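# Section 4: Table Layout and Tube Rack

Read this section before placing filled tubes on the table. It covers the Bosley activity table as used at the Dromunbridge center, the Meesuk tube rack, and the Jolel capped tubes.
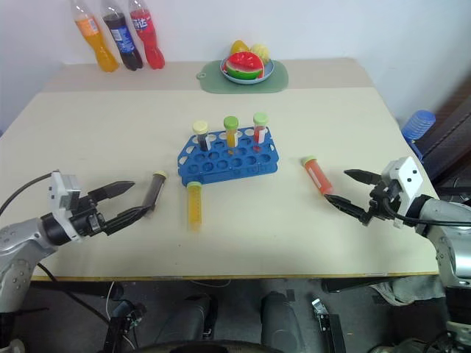
The layout has a fixed zone along the wall and a working zone in the middle of the table. Items in the fixed zone stay where they are placed for the whole session. Items in the working zone are moved, filled, emptied, and returned to the rack. Keep the two zones apart even when only a few tubes are in use.

## 4.1 Before You Start

1. Push the table against the wall until the rear edge touches along its full length.
2. Check that the table does not rock. If it does, adjust the feet before anything is placed on top.
3. Wipe the surface with a damp cloth, then with a dry one. Include the rear strip, where crumbs and dried syrup collect.
4. Inspect the rack. Turn it over and look for cracks between the holes and along the base.
5. Inspect each tube and cap. Discard any tube with a chipped rim.

**Note:** Clean the rack holes with a narrow bottle brush. A folded paper towel does not reach the bottom corners and leaves lint.

**Caution:** Do not use solvent-based cleaner on the rack. Warm water and dish soap are sufficient.

## 4.2 Fixed Zone

The fixed zone holds the soda bottles, the cutting board, and the plate of toy fruit.

1. Stand the bottles side by side at the left end of the rear edge, labels facing the front of the table.
2. Tighten every cap by hand before the bottle goes down. Do not tighten caps with the bottle already in the row - neighboring bottles get knocked over this way.
3. Place the cutting board to the right of the bottles, with its tab on the left. Leave enough space to lift out the nearest bottle without touching the board.
4. Set the plate on the board.
5. Arrange the toy fruit on the plate with the watermelon wedge at the front, red face toward the user. Place the other pieces behind it.

Bottles up to 2000 ml can stand in the row. Larger bottles belong on the floor or a side shelf.

**Note:** The plate goes on the board and the board goes on the table. When the fruit is needed elsewhere, carry the plate alone and leave the board down as a position marker.

**Caution:** Toy fruit and real food must not share the plate during the same session. Wash the plate when changing from one to the other.

## 4.3 Placing the Rack

1. Set the empty rack in the middle of the table, forward of the board.
2. Press down lightly on each corner. All of the base should be in contact with the surface.
3. Leave clear table in front of the rack and to its right. Tubes are laid down in these areas while they wait for a place.
4. Turn the rack until the rows can be reached comfortably. A slight angle to the table edge is acceptable.

The rack has no front or back of its own. In this guide, the back row is the row nearest the wall, whichever way the rack has been turned.

**Caution:** Do not slide a loaded rack. Lift it with both hands, one at each end, and keep it level. If the rack has to travel farther than the length of the table, remove the tubes first.

## 4.4 Filling the Tubes

Use water with food coloring, or soda that has been left open until it no longer bubbles. The fill limit is 15 ml.

1. Stand the open tube in the rack.
2. Pour into a small jug first. Pouring straight from a soda bottle into a tube is not recommended.
3. Fill from the jug with the spout resting on the rim. Stop at the limit.
4. Wipe the rim dry.
5. Fit the cap squarely and turn it until it stops.
6. Hold the tube sideways over a paper towel for a few seconds. If a drop forms at the cap, remove the cap, wipe the threads, and fit it again.
7. Write the contents on the label band, where the tube has one. Use a soft pencil or a fine marker.

**Note:** Cap color does not identify the contents. Green caps and pale yellow caps are both used on any liquid, and the same liquid may appear under either. Go by the label or by the record sheet (form 2008).

**Caution:** Carbonated drinks build pressure in a closed tube. Do not cap a tube while bubbles are still rising.

**Caution:** The tubes are for display and sorting. Do not drink from them, including tubes filled with soda from an unopened bottle.

## 4.5 Loading the Rack

1. Start with the back row and work forward. Loading the front row first puts the user's sleeve over open holes and standing tubes.
2. Hold the tube just below the cap and lower it straight down.
3. Let go only when the tube has reached the bottom of the hole.
4. Turn the tube so that the label, if any, faces forward.
5. Repeat for the remaining tubes. Partly filled rows are acceptable, and unused holes may be left anywhere in the rack.

A tube that stops partway down is either tilted or meeting dried residue in the hole. Pull it out and try a different hole. Do not push on the cap.

Tubes waiting to be loaded may lie flat on the table, capped, in front of the rack or beside it. Keep them away from the front edge. On a surface that slopes even slightly, lay them across the slope with a folded cloth on the lower side.

## 4.6 Sorting Activity

Sorting by color is the usual first activity. Set out the rack with a few tubes already standing in the back row and the others lying nearby.

1. Name a color.
2. Pick up a lying tube of that color by the body, below the cap.
3. Turn it upright over the table, clear of the rack.
4. Lower it into a free hole.
5. Continue until no tubes are left on the table.

For a harder version, sort by cap and then by liquid, and compare the two arrangements. The bottles can serve as a color reference. Dark liquids are difficult to tell apart in weak light - move the table lamp or use the labels.

## 4.7 Clearing the Table

1. Take the tubes out of the rack, front row first.
2. Empty them into the sink and rinse tubes and caps separately.
3. Stand the open tubes upside down on a towel until dry. Store the caps off.
4. Rinse the rack, shake out the water, and leave it on its side.
5. Return the bottles to the cupboard, then the plate and the board.
6. Wipe both the table surface and the front edge.

Replacement caps are ordered with the tubes. Racks are ordered separately, see Section 7.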